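Girkwood Home Sewing News
7th April

Bench cushions, and why I can't stop making them

If you had told me last June that I'd be spending my evenings reading up on seam allowances for box cushions, I would have laughed and gone back to hemming curtains. But here we are! The bench cushion evenings at the Magbanua building have become my favorite part of the season, and so many of you have written in asking how to get started at home that I'm handing this whole item over to them.

First, what we mean by a box cushion. It's the kind with a top panel, a bottom panel and a strip running around the sides (the strip is called the boxing, or the border, depending on who taught you). It sits squarely on a window seat or a hallway bench, and it looks far more complicated than it is. If you can sew a straight line and turn a corner without panicking, you can make one. If you do panic at corners, come anyway, we have plenty of scrap cotton to practice on.

Measure the bench itself and leave the old cushion out of it. Old cushions shrink, spread, sag in the middle and generally tell you lies. Lay a sheet of newspaper on the seat, crease it along the edges, and cut it out. Flip it over and try it the other way around, too. My own hallway bench is 36 inches long at the back and noticeably shorter at the front, and I only found out when the paper hung over one end like a tablecloth. I'd walked past that bench every day for years and would have sworn it was a rectangle.

Write FRONT on your template in big letters. Write the thickness of the cushion on it as well, and which fabric you've picked, and keep it in the bag with your thread. I have a drawer full of mystery templates from before I learned to do this, and one of them is a very odd shape indeed.

Now, fabric! Birnetti has put its spring canvases out and they are gorgeous, especially a dusty blue with a fine cream stripe that I have already bought too much of. Canvas is a lovely choice for a first cushion. It stays where you put it, it takes a crease from your thumbnail, and the needle goes through a couple of layers without complaining. Velvet is a joy to sit on and a pain to sew, with the two layers creeping away from each other the whole length of the seam, so save it for your second or third. If you must have velvet right away (I understand, I really do), baste every seam by hand first and put something good on the radio.

Wash the fabric before you cut it if you ever plan to wash the cover. Run it through the same way you'd wash the finished cover, press it while it's still a little damp, and check which way the stripe runs before you pick up the scissors.

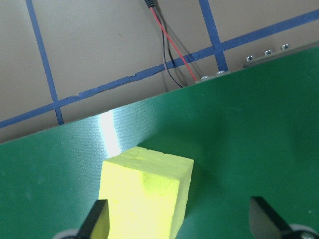
Filling gets far less attention than fabric, and I'd love to change that, because it decides how the cushion feels for years. Ask for upholstery foam by its firmness as well as its thickness, and sit on a piece at the shop if they'll let you. A soft foam feels wonderful for a minute and then you're sitting on the bench. Two inches of a firm one will usually beat a deep, squashy one for a hard wooden seat. Take a good look at the edges, too. The yellow block has that open, crumbly texture along the top, with the edges slightly ragged and chipped, and on a cushion you'd want to trim edges like that back to a clean line before the cover goes anywhere near them. A bumpy edge shows through thin cotton, and loose crumbs find their way into the zipper teeth and stay there.

For cutting, a long, sharp blade with gentle strokes does far better than scissors, which pinch the foam and leave you with a curved side. Mark both faces with a felt-tip pen and let the blade follow the lines in several passes. An electric carving knife is marvelous if you have one tucked away in a cupboard. Keep your other hand well behind the blade, please, and work on a surface you don't mind scratching.

Cut the foam a touch bigger than the finished cover. It sounds backward, but a snug fit is what gives you those plump, crisp corners. Then wrap it in a layer of polyester batting and catch the edges together with big, lazy stitches. The batting softens the outline, and it helps the cover slide on, too. If you've ever wrestled bare foam into a canvas cover you'll know the noise it makes, and the language it brings out in people.

The zipper goes in the back strip, before you join the strip to anything else. Make it long enough to wrap a little way around both back corners. I skimped on my first cushion and used one that stopped short of each end, and getting the foam through that gap was like posting a mattress through a mail slot! Continuous zipper off the roll is the cheapest way to buy it, and you can cut it wherever you like. Sew over the ends a few times so the slider can't run off, and leave the zipper partly open when you sew the last panel on. You will forget this once. We all have.

At the corners, stop with the needle down, snip the seam allowance of the strip almost to the stitching, and pivot. That little snip lets the strip open out and turn the corner flat. Pin from the corners inward along each side, so that any extra gets eased in along the straight part where it won't show.

Piping is optional and I'm firmly in favor of it. It hides a wobbly seam, and it gives you a chance to use up that leftover stripe on the bias. A zipper foot gets you close enough to the cord if you don't own a piping foot. I sewed roughly 300 inches of it for the window seat in my kitchen and enjoyed every bit of it, apart from the join, which I did over until I was sick of the sight of it and then put at the back.

A few notes for the next evening. The Stemov machines are back from their service and running beautifully, so you won't need to bring your own unless you prefer it. Do bring your template, your thread, and fabric that's already washed and pressed. Doors open 30 minutes before we start, and that's a good time to claim one of the long tables if you have a big piece to cut. Batting and zipper off the roll will be for sale at the door, cash or card.

And if you've finished a cushion over the winter, carry it in and show us! Someone brought a round one last time, piped in mustard, for a piano stool, and I've been thinking about round ones ever since. I'm still working out how to get the border strip to lie flat on a curve, so if you have a trick for it, write to me before the next issue and I'll print it.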